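Jeu. 6 juin, cahier d'atelier, essais colle bois

Repris la série d'éprouvettes en hêtre collées avec la Wonell. La fiche annonce une prise complète en 12 heures. Je n'y crois pas trop : en mai, deux joints sur la première planche s'ouvraient encore à l'ongle le lendemain matin. Zhiqiang Yuan pense que c'est l'humidité du bois. Possible, mais il dit ça à chaque fois.

Serrage identique pour tout le monde, sauf le lot C que j'ai laissé sous presse 7 heures de plus. Rupture moyenne notée pour C : 2,331 kN. Trois décimales, avec notre vieux capteur, c'est de la décoration. Je garde le chiffre tel quel dans le tableau, on arrondira en juillet. 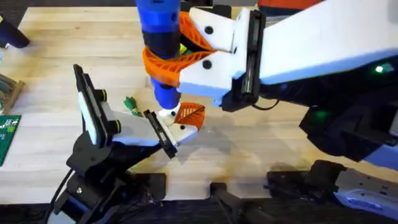 Faut-il poncer les faces juste avant l'encollage ?
Au grain 120, le jour même, puis dépoussiérage à la brosse. Pas de chiffon humide, ça relève la fibre et on ne sait plus ce qu'on mesure.

Lot B : trois éprouvettes cassées dans le bois et pas dans le joint. Pondasmont en conclurait que la colle est plus forte que le hêtre. J'en conclus surtout que le débit était mauvais, le fil partait de travers sur toute la planche. À refaire avec du bois de chez Farngate, si on nous livre un jour.
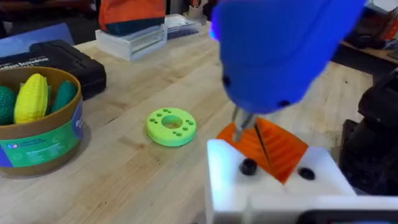
Reste la question du témoin. Sans série à la colle d'os, on compare la Wonell à elle-même et tout a l'air formidable. Demandé à Shao un pot de leur référence, réponse vague. En attendant, pas de conclusion dans le rapport, même provisoire.

À faire : étalonner le capteur, peser les chutes du lot B avant étuve, retrouver la feuille de serrage du lot A (pas dans le classeur vert).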